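Helier deck model: yellow label sits on the wells, well check fails at N2
Status: Resolved (with one part reopened, see bottom)
Opened by: Fahad Afridi
Assigned to: Waqas Arain
Component: Rostel simulator / plate definitions
Severity: started as Minor, went up, came down again
Opened: 3 Nov 2023

Summary from Fahad

The pre-pick check in Virk rejects the plate at N2 with "well pattern incomplete". It then retries, gets the same answer from the same plate, and parks the arm as if it had been insulted. Simulation only. The real Helier cell doesn't have this check switched on yet, and I'd like to know what it's complaining about before it does.

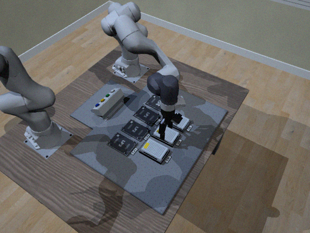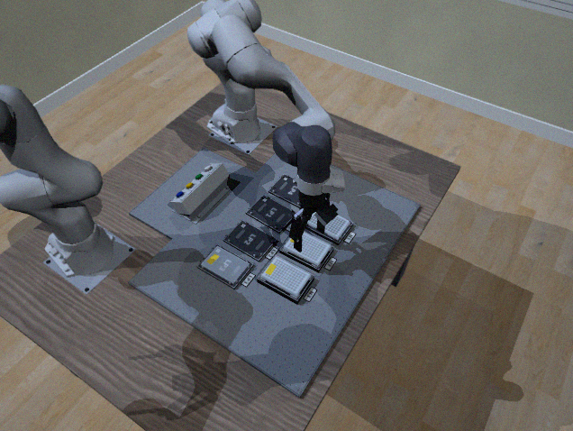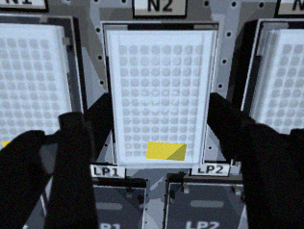
The last one is N2, with the gripper fingers either side of the plate.

Steps to reproduce

1. Load the two-arm deck in Rostel, current build.
2. Start the Virk routine "pick N2".
3. Leave the approach speed at 300 mm/s and the transit speed at 400 mm/s.
4. Watch the gripper come down.
5. Read the error.
6. Run it again in case you imagined it. You didn't.

Expected: check passes, gripper closes.
Got: VK-WELL-INCOMPLETE, arm returns to park, job marked "needs attention".

What I tried before opening this

Changed the lighting in the model, on the grounds that there are arm shadows all over the work plate and I would object too. No difference.

Lowered the approach speed. Same error, more slowly.

Swapped in a fresh copy of the plate from the library. Same error, and now I had two plates to distrust.

Turned the check off. Worked perfectly, as turning off a smoke alarm does. Turned it back on.

Comment 1, Waqas

Look at the bottom of the plate in the close view. The yellow label is lying across the last rows of wells. The check wants twelve rows by eight columns and some of those wells are under a sticker. The software is right, and I'd ask everyone to note it, as it doesn't get many of these.

Our own labware rules (section on labels) say:

A label goes on the side wall of the plate. It never goes on the top face, over a well, or on any surface that the gripper fingers touch.

Whoever built the plate for Rostel put the yellow patch on top, presumably so you can tell which end is which from a distance. Helpful for that. Less helpful if you were hoping to put liquid in those wells.

Comment 2, Fahad

Agreed, and slightly embarrassed that I blamed the shadows.

But the patch does a job. It's how I check plate orientation in the wide views, and I can't be the only one. If you delete it, I give it a week before someone loads a plate back to front and raises a ticket against the gripper.

Comment 3, Waqas

A real plate tells you that with a notched corner. The one in the model hasn't been given a notch you could rely on, so people have been steering by a sticker. That's two faults propping each other up.

Proposal:

a) Move the yellow label to the short side wall, same end as now.
b) Add a notch at the A1 corner to the plate definition.
c) Leave the check alone.
d) Put orientation into the plate definition as a value Virk can read, and stop relying on people squinting at a render.

I'm doing a, b and d. Option c is already finished, which is my favourite sort.

Comment 4, Fahad

Fine by me. While you have the deck file open, could we deal with names?

In the close view there's a placard on the deck reading LP1, and below it a carrier with P1 visible on it in big letters. Same again for LP2. So "move to LP1" means either the spot beside the placard or the carrier itself, and as far as I can see they are the same place only if you already know they are. Virk resolved it to the carrier this time. I don't know on what basis and would sooner not have to find out with glassware.

Comment 5, Waqas

They are the same place. The placard names the position and the carrier is printed to match it, so that if somebody swaps carriers after cleaning it's obvious. Perfectly good practice, provided they agree, and in this picture they do.

What isn't good practice is that the deck file has separate entries for each, both called LP1. I've found it. One is a position, one is a piece of labware, and the file lets you have both because the file has no standards.

The rule as it will now be written:

Every deck position has one name. The name is unique across positions, labware and tools. Anything that can be lifted off the deck gets its own name as well, and the position's name may be printed on it but isn't used to refer to it.

So the position stays LP1 and the carrier becomes CARRIER-LP1 in the file. Nothing changes on the artwork.

Comment 6, Fahad

Happy with that. Third and last thing, and then I'll let you go home.

The button box on the deck. Blue, yellow, green, white. Is any of those meant to be a stop?

Comment 7, Waqas

No, and please don't let anyone think so. Those are operator inputs: the routine reads them and does what the recipe says. A stop button is red, on a yellow background, hard-wired, and it doesn't ask Virk's opinion.

The box being where it is bothers me a bit more. It stands on the work plate, well inside the reach of the rear arm. For a simulated button that's harmless. If someone copies the layout to build a bench, they will be leaning in past a moving arm to press the blue one. I'll add a note to the deck file:

Operator controls are placed outside the reach of every arm on the cell. Where a model shows them inside, the model is wrong and the bench is not to be built from it.

Comment 8, Fahad

Jadosia did ask for the deck file in July, "for reference". I would bet my lunch on what the reference is for.

Comment 9, Waqas

Then they get the corrected one, with the note at the top in capitals. I have emailed them. I was polite. Most of the email was the note.

Fix applied

Plate definition: yellow label moved from the top face to the short side wall. A1 notch added. Orientation stored as a value.

Deck file: duplicate LP1 and LP2 entries removed, carriers renamed. Note added about operator controls. Moving the button box is a separate job because half the demo routines have its coordinates typed in by hand.

Virk: no change to the check. The error text now says which rows it couldn't see, so the next person can skip the lighting experiment.

Finger clearance at the nests: looked at while I was in there. The rule asks for 8 mm between an open finger and the neighbouring plate. In the model the gap is measured from the plate alone and ignores the nest frame, so it passes when it ought to think harder. Changed to measure from the widest thing at that position. N1 and N2 both still pass.

Retest, Fahad

Ran "pick N2" with the new plate, 300 picks overnight at normal speeds. No well errors.

Loaded one back to front on purpose. Virk refused it and said why, in a sentence, with a verb. I've saved a copy.

Then loaded an old plate from my own folder, with the label still on top, and got "wells not visible, rows 11 and 12". Correct, and a bit smug.

Checklist for anyone adding labware to the library

Please go through this before you upload, and put your initials in the change note.

Labels are off the top face and clear of the gripping surfaces.
The A1 corner is marked on the body of the plate, and the notch is in the geometry, not in a picture stuck on the geometry.
Orientation is filled in.
The name is unique. Search for it first. Search for it in lower case as well.
Clearance is measured with the fingers open.
You have run one pick with the plate the right way round and one with it the wrong way round, and the second one failed.

Reopened, Waqas

Reopening for the button box only. Seven demo routines need new coordinates and one of them refers to the green button as "the other one". Fahad wrote it. Assigned to Fahad.

Comment 10, Fahad

Accepted. It made sense when there were two buttons.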